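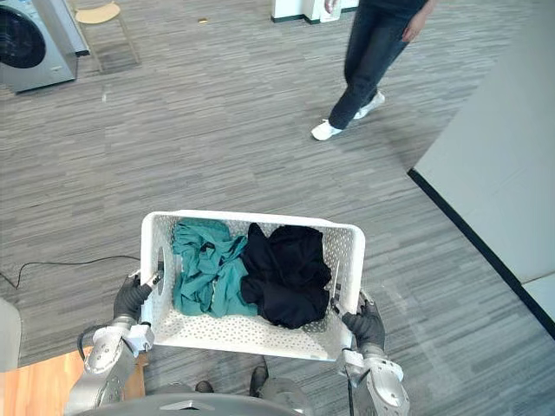
Soltberg laundry room reopens with a borrowing shelf for baskets

Sep 21, 2023

After a summer of carrying wet towels down the hill and back up again, people in the Soltberg apartments can once more do their washing at home. The shared laundry room on the ground floor of the Hemmin building opened its doors this week with fresh paint, a longer folding table and, to the delight of quite a few residents, a whole shelf of baskets that anyone may borrow.

The room had been closed since March, when a pipe behind the back wall gave way and the old floor had to come up. It serves 16 apartments in Hemmin and a good many more in the Udard building across the courtyard, and in a place where most kitchens are too small for a washing machine, six months is a long time to be without it. Neighbors who did have a machine of their own took in loads for those who didn't, and there are a few friendships in the two buildings now that began over somebody else's pillowcases.

The baskets come from Prullari, the secondhand household store at the bottom of the hill, which sold them to the residents' association at a very kind price. They are a mixed lot, as you would expect from a store that takes whatever people bring in. Some are deep and round, and some are the plain white plastic kind, rectangular, with rows of little round holes in the walls and an oval handle cut into the end. The white ones were spoken for almost as soon as they reached the shelf. They hold a couple of bulky tops without any squashing, and the holes let a little air at whatever is waiting its turn, so a damp sweatshirt left for an hour doesn't come out smelling like a cellar.

Borrowing one is simple. Take a basket, write your apartment number on the sheet by the door, and bring it back by the next evening. There is no charge and no deposit. The association does ask that baskets not be used for garden cuttings, shoes or groceries, and that anything that has held muddy sports clothes get a rinse in the deep sink before it goes back on the shelf. If a handle cracks or a rim splits, leave it on the floor under the sheet and it will be replaced.

The folding table is the other thing people have been talking about. The old one was so narrow that a double sheet had to be folded by two people standing in the hallway, which was sociable enough but hard on anybody trying to get past with a stroller. The new one runs the length of the window wall, and there is room at the far end to set down a basket and sort through it before loading. A good sort is worth the extra minute, too. Black clothes and strong colors such as teal and green will generally share a cool wash quite happily once they have been through a few times, but anything new and dark should go in by itself the first time or two, and the label always has the last word.

Some of the old rules have come back along with the room. Washing may be started from seven in the morning and should be out of the machines by nine at night, out of consideration for the apartments directly above. Lint goes in the bin and never down the sink. Finished loads may be lifted out by the next person after a wait of ten minutes, and now that there are baskets on hand, they can be put somewhere clean and sensible instead of in a heap on top of the dryer, where many a sock has slipped down the back over the years.

Speaking of socks, the workers who pulled out the machines in the spring found a great many of them, along with two bibs, a knitted hat and one very nice leather glove. Everything has been washed and is hanging on the line in the hallway until the end of the month, so do go and have a look if you have been missing something. Whatever is left will go down the hill to Prullari.

Keys for the new lock can be picked up from the mailbox room in Udard on any weekday evening between six and seven. Bring the old key with you to exchange. Households that would like to use the room and have never had a key before can put their names on the list in the same place.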